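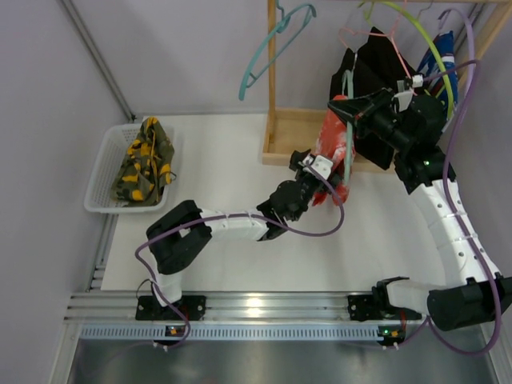
Plornham's weekly clothes swap is to move to a bigger hall from April, after the church room it has used for the past three years became too small for the number of people coming through the door.

The swap will open at the former Zusport shop on Cheon Street, which has stood vacant since the sports chain gave up the lease. Plornham Town Council agreed on Thursday, March 6, 2025 to let the ground floor to the group for 12 months at a reduced rent of £60 a week.

Bo-ram Yeon set the swap up with a neighbour after clearing out her children's school uniforms. The first session drew 28 people. The last one before Christmas drew 241, and the queue went past the bus shelter.

"We had to ask people to wait outside in the rain, and some of them had pushchairs," she said. "The church has been very good to us, but there is one door and one toilet, and everything has to be packed away by four because the choir comes in."

Visitors can bring up to ten clean items and take the same number home. Anyone with nothing to bring can take five. Coats, school shoes and waterproofs go first, and the group says it is always short of men's trousers and children's clothes above age nine. It does not accept underwear, pillows or duvets.

The new site has a stockroom at the back, so winter clothes can be kept over the summer. Until now they have been stored in garages around the town, and last year a bag of coats was ruined by damp in a garage on Mill Lane. There is level access from the street and a small car park behind, shared with the dentist.

Not everyone was in favour of the plan. Milovan Petek, who runs the dry cleaner's two doors along, told councillors that the unit should go to a business paying full rates. He also raised concerns about bags being left on the pavement overnight, which has been a problem outside the charity shops at the other end of the street.

"I have nothing against the swap," he said after the meeting. "My wife goes to it. But that shop is on the best corner in Plornham and it will bring in £60 a week. The council should have advertised it again first."

Councillors voted seven to two in favour, with conditions. Donations may only be handed over during opening hours, and a sign saying so must be put in the window. The lease can be ended with two months' notice if a commercial tenant is found.

The unit needs some work before it can open. The old changing cubicles will stay, but the carpet is to come up and two of the strip lights need replacing. Gimari, the flooring firm on the Eastfield estate, has offered to lay vinyl at cost. The group has raised £900 towards the work from a sale of vintage clothes and a quiz at the Railway Inn.

A repair table will run alongside the swap on the first Saturday of each month. Mal-soon Myung, a retired machinist, will take in hems, zips and torn pockets, with a limit of two items per person. Yurii Pavliuk will look at shoes and boots, though he said he could not promise to save anything with a split sole.

"People throw out a good jacket over a zip," said Mrs Myung. "The zip is twenty minutes. Bring it in with the zip washed as well, please, if it is muddy - I have to put my hands on it."

Opening hours will be 10am to 3pm on Saturdays, with a shorter evening session from 5pm to 7pm on the last Wednesday of the month for people who work weekends. The evening session will be tried until the end of the summer and dropped if few people use it.

The swap will carry on at the church room as usual until the end of this month. There will be no session on the first Saturday in April while rails and stock are moved across, and the group would like to hear from anyone with a van. It also needs coat hangers, particularly the kind with clips. Both can be offered at any session, or by leaving a note at the library desk.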